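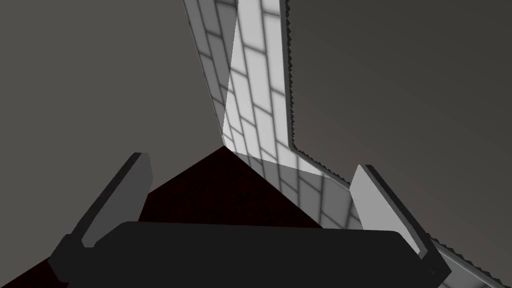
May 10, 2026

Markets shut, so a whole afternoon for the backtest notebook, and what an afternoon! I finally got the opening range rules running on the Vutia data from end to end, and the results are interesting enough that I want them written down before the week starts and muddles my memory.

Quick recap for anyone picking this up cold. The rule takes the high and low of the first half hour, waits for a bar to close outside that range, and enters on the next bar's open. Stop at the far side of the range. Target is one range width. No filters, no trend line, nothing clever. I wanted the plain version first so that we have something to compare the clever versions with.

The February run used closing prices for entries, and that flattered everything. (My fault, I'd copied the entry line from the old Vuvari script and never looked at it again.) Entering on the next open takes a fair bite out of the results but they are still above water, and I was so pleased I ran it twice to be sure.

Trades in the full test: 857. First 200 thrown away as warm-up, because the volatility average needs time to settle and the early numbers are silly.

What I like most is how differently the wide-range and narrow-range days behave. When the first half hour is narrow compared with the recent average, the breakout tends to run, and often goes well past the target. When it is wide, price pokes out, comes straight back in and spends lunch in the middle. I've read that a dozen times in books, but seeing it fall out of our own data is a real treat.
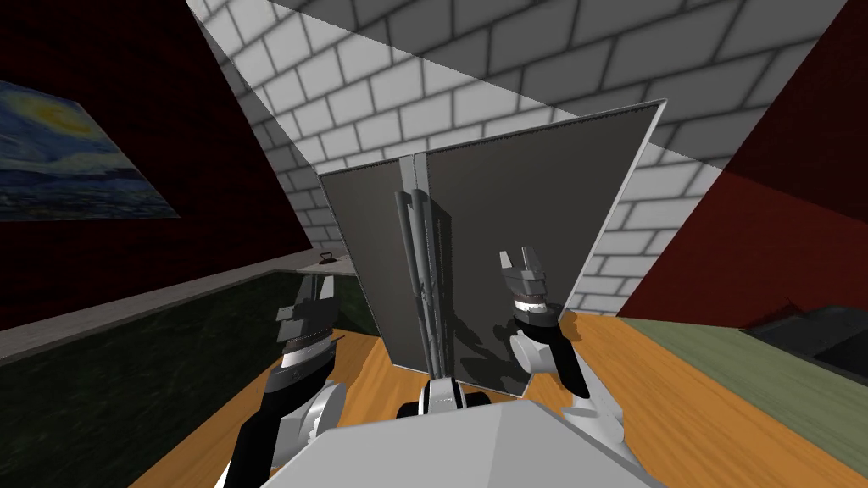
Left and right arms with the upright dark grey panel between them.

Next thing was costs. I had been using a flat figure per trade, borrowed from the Gál notes, and it is too kind to the fast breakouts. Those are exactly the bars where you get a worse fill. So I made slippage grow with the size of the breakout bar. Narrow-day trades still hold up. Wide-day trades go properly negative, and I'd now happily drop them altogether.

Gap days are still a mess. A big gap down seems to act like a wide range even when the first half hour itself is small - maybe I should measure the range from yesterday's close on those days? Going to try both ways. The sample is thin, so no getting carried away.

Also tried shuffling the order of the trades to see how bad the drawdown could get. 2000 shuffles, takes no time at all on the new machine. The worst ones are ugly but survivable at the small size. At the bigger size I would not have slept.

To do:
- rerun on Zillach with the same settings, no tuning allowed
- fix the half-day sessions, the close time is wrong in the calendar file
- plot narrow days only, with the new slippage
- try exiting half at target and trailing the rest

If Zillach looks anything like Vutia I'm going to be unbearable on the desk all week. Script is in the shared folder under the usual name, old version kept next to it.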